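Motaung Hand Evaluation Guide
Section 4: Board test with two arms
Revised November 12, 2025

Read this section before you believe any number in a hand vendor's brochure, ours included. A hand that scores well with foam blocks can still fail at a peg the size of a fingertip. The board test is slow and dull, and it will tell you more than a demo will.

4.1 Before you start

1. Set the board lengthwise between the arms, on a dark mat, with a plain dark curtain behind it.
2. Run the wrist cables clear of the board. Check them again with both arms at full reach.
3. Load the Amano controller profile for your hand. The default profile closes too hard for small pegs.
4. Bring both hands over the far end of the board and hold them there.

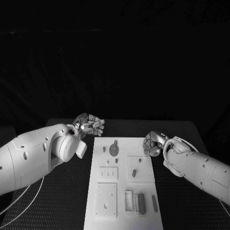 Do both arms need to carry the same hand?

Matching hands are easier to set up, but the test will run with a mixed pair. Record the two sides separately and never average them.

CAUTION: Keep your own hands off the board while the arms are powered. The stop button halts motion, but it does not release grip.

4.2 Approach check

5. Set speed to 16 percent.
6. Lower one hand toward the pegs while the other waits nearby. Watch the knuckles. The planner knows where the fingertips are and has a poor idea of everything behind them.
7. Repeat from the other side.

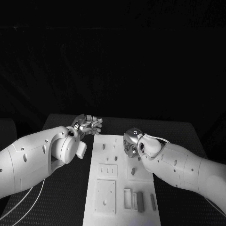 Flesden wrote to us after the April edition that 16 percent is far too cautious and that their team runs this check at 60 without trouble. That may be so on their cell. We have seen no log of it, and the step stays as written.

NOTE: The Kendent planner reports "clear" when it has no collision model loaded. Treat a clear result as no result until you have opened the model yourself.

4.3 Close work

8. Bring the hands together over the board until the fingers nearly touch.
9. Hold for 700 milliseconds, then back off along the same path.
10. If either wrist drifts during the hold, stop and recalibrate. Do not fix drift by raising grip force.

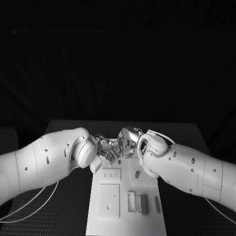 11. Raise one hand well above the board and leave it open.
12. Work the slotted plate with the other hand. Fingers with rounded tips tend to ride over a narrow slot, and the force reading may look like a good grasp when there is none.

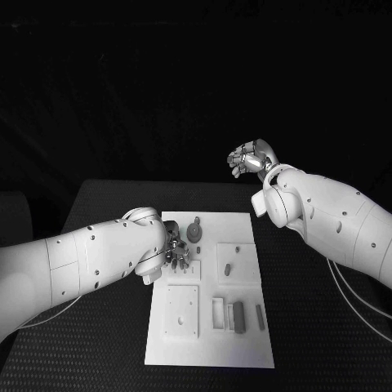 13. Log every attempt, including the ones you stopped early. A success rate that leaves out stopped runs is worthless for comparing hands.
14. Check finger tendons after 3000 cycles. The service sheet allows longer, but it assumes light loads and this test is hard on the thumb.

If two hands score within a few attempts of each other, call it a tie and choose on spare parts and repair time.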